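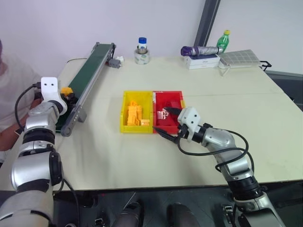 Plastic Storage Bins and Shelving: Periodic Inspection Checklist, With Comments

Applies to the parts store, the packing room and the returns area at Usdale. Covers open bins, lidded totes, fixed shelving, rolling racks and the labels on all of them. Pallet racking in the main warehouse has its own checklist and is outside the scope of this one.

Inspection completed by: Juraj Štěpánek
Date of inspection: Tuesday, July 1, 2025
Previous inspection: November
Result codes: OK, MONITOR, REPAIR, REMOVE, N/A

MONITOR means the item may stay in use and is to be looked at again at the next inspection. REMOVE means the item leaves the area the same day.

Section 1. Open bins

1.1 Walls and base free of cracks, splits and holes. REPAIR / REMOVE
Comment: Hairline cracks found at the base corners of several bins on the bottom shelf of bay C. Cracks run from the corner inward. Plastic bins are not to be glued or taped. Replace them. The "repair" code on this line refers to the two bins with removable dividers, where only the divider was cracked and a spare can be fitted.

1.2 Rim straight, no sharp edges or burrs. OK
Comment: One rim had been trimmed with a knife at some point and has since been filed smooth. Acceptable.

1.3 No bowing of the side walls under normal load. MONITOR
Comment: Long bins holding cast fittings show outward bow at the middle of the long side. The bins are within their marked load. Check again with the bins emptied and left to stand overnight. If the wall does not return to straight, change the code to REMOVE.

1.4 No whitening of the plastic at stress points. MONITOR
Comment: Whitening at the front lip of bins that are pulled out by the lip. Staff should pull from both sides. Whitening alone is not a reason to scrap a bin. Whitening together with any crack, however short, is.

1.5 Contents below the rim. OK

1.6 One part number per bin unless divided. REPAIR
Comment: Mixed washers in the small bins by the bench. Sorted during the inspection. This line was also marked in the previous report and the cause is the same: loose hardware swept up at the end of a shift and dropped into the nearest bin. A marked bin for unsorted hardware is requested under Section 7.

1.7 Bins clean inside, no oil, swarf or packing dust. OK
Comment: Bins in the packing room were cleaner than in the parts store. Wash with warm water and mild detergent only. The solvent kept at the bench attacks this plastic and must not be used on it.

Section 2. Lidded totes

2.1 Lids present and matched to the tote. REPAIR
Comment: Vasseur lids have been placed on Pimport totes. They sit on the rim and look closed, but the latch does not engage on the short side. A tote lifted by the lid will drop. Swap lids back to their own totes. Lids and totes of different makes are not to be stored in the same stack.

2.2 Latches close without force. OK

2.3 Hinges intact, where fitted. MONITOR
Comment: Hinge pins working loose on attached-lid totes. Push back by hand. If the pin comes out again within the month, remove the tote from use.

2.4 Stack height no more than marked limit. REPAIR
Comment: Returns area only. The stack against the north wall was above the painted line. Brought down during the inspection. The line itself is worn and should be repainted before the next visit.

2.5 Hand grips clear and undamaged. OK

Section 3. Fixed shelving

3.1 Uprights vertical, no visible dents or twist. OK
Comment: Checked with a level on two faces at every upright. The upright at the end of bay A has a shallow dent below knee height. The dent was recorded before and has not changed.

3.2 Base plates anchored. REPAIR
Comment: Anchor bolt missing at the rear of bay D. The bay is also fixed to the wall, and has been unloaded above the second shelf until the bolt is fitted. Do not reload before sign-off.

3.3 Shelf clips fully seated, all four corners. REPAIR
Comment: Clips were reseated on one shelf in bay B. The clip design allows it to hold when only half engaged, and from the aisle it looks correct. Check by hand, from underneath.

3.4 Load notice posted and readable. MONITOR
Comment: The notice for bay C gives 3,000 as the total load without a unit. The installation sheet gives the figure in pounds. Replace the notice with one that states pounds, per bay, evenly spread, and gives the limit per shelf on a separate line.

3.5 Heavy items stored between knee and shoulder height. REPAIR
Comment: Motor housings on the top shelf of bay B. Moved to the second shelf. Light packing materials can take the top shelf in exchange.

3.6 No items projecting into the aisle. OK

3.7 Clearance below sprinkler heads kept. OK
Comment: Measured at the tallest bay. The reading is in the site log.

Section 4. Rolling racks

4.1 Casters turn and roll freely. REPAIR
Comment: String wound into two casters on the Pirkance rack. Cut out and oiled. The rack now tracks straight.

4.2 Brakes hold on level floor when loaded. REMOVE
Comment: The brake on the short rack in the packing room does not hold. Both pedals go down and the wheel still turns. Rack tagged and taken out. It is not to be chocked and used in the meantime.

4.3 Load low and centered. OK

4.4 Push handle secure. OK

Section 5. Labels and identification

5.1 Each bin labeled on the face toward the aisle. REPAIR
Comment: Of 157 bins checked in the parts store, most were labeled correctly. The exceptions are listed by bay on the attached sheet. Typical fault: the bin has been turned end for end after filling and the label now faces the wall.

5.2 Old labels removed. MONITOR
Comment: New labels have been stuck over old ones, in places several layers deep. The stack peels as a block. Remove down to the plastic before applying a new label. A plastic scraper is sufficient.

5.3 Color used as a secondary mark only. MONITOR
Comment: Bin color is helpful at a distance but is not an identification. The color plan posted by the door and the bins on the shelves no longer agree in every bay. Either correct the plan or take it down. A part must be traceable from the label alone.

5.4 Bar codes scan at first attempt. OK
Comment: Sample scan only. Glossy labels under the aisle lights need the scanner held at a slight angle. Matte stock is preferred at the next order.

Section 6. Floor and access

6.1 Aisles clear to full marked width. OK

6.2 Corners at 90 degrees kept free of stored goods. REPAIR
Comment: The inside corner between bays C and D is used as a parking place for empty totes. It is the only turning space for the rolling racks. Cleared.

6.3 Step stool available, feet and treads sound. MONITOR
Comment: The rubber is worn on one foot. Serviceable for now.

6.4 Lighting adequate to read labels on the bottom shelf. REPAIR
Comment: Tube out over bay D. Reported to building maintenance. A flashlight was needed for the lower two shelves, and items 1.1 and 5.1 should be repeated there after the tube is replaced.

Section 7. Actions arising

Replace cracked bins, bay C. Parts store. Before restocking.
Fit anchor bolt, bay D. Maintenance. Bay stays part loaded until signed off.
Replace load notice, bay C. Maintenance.
Provide one marked bin for unsorted hardware at the bench. Parts store.
Separate Pimport and Vasseur lids and totes. Returns area.
Repair or scrap short rolling rack. Packing room.
Repaint stack height line, north wall. Returns area.
Correct or remove color plan. Parts store.
Replace tube over bay D, then repeat 1.1 and 5.1. Maintenance and inspector.

Items coded MONITOR carry over to the next sheet under the same numbers. Do not renumber. If an item is found to be worse before the next inspection, record it on the daily defect card and change the code there. The card takes priority over this sheet.

Signed copy held in the parts store office. The bay sheets are filed behind it.

Filed under: Storage & Handling | Checklists

Print this page | E-mail this page

Contact us | Copyright 2025 Usdale Parts and Stores. All rights reserved. | Back to top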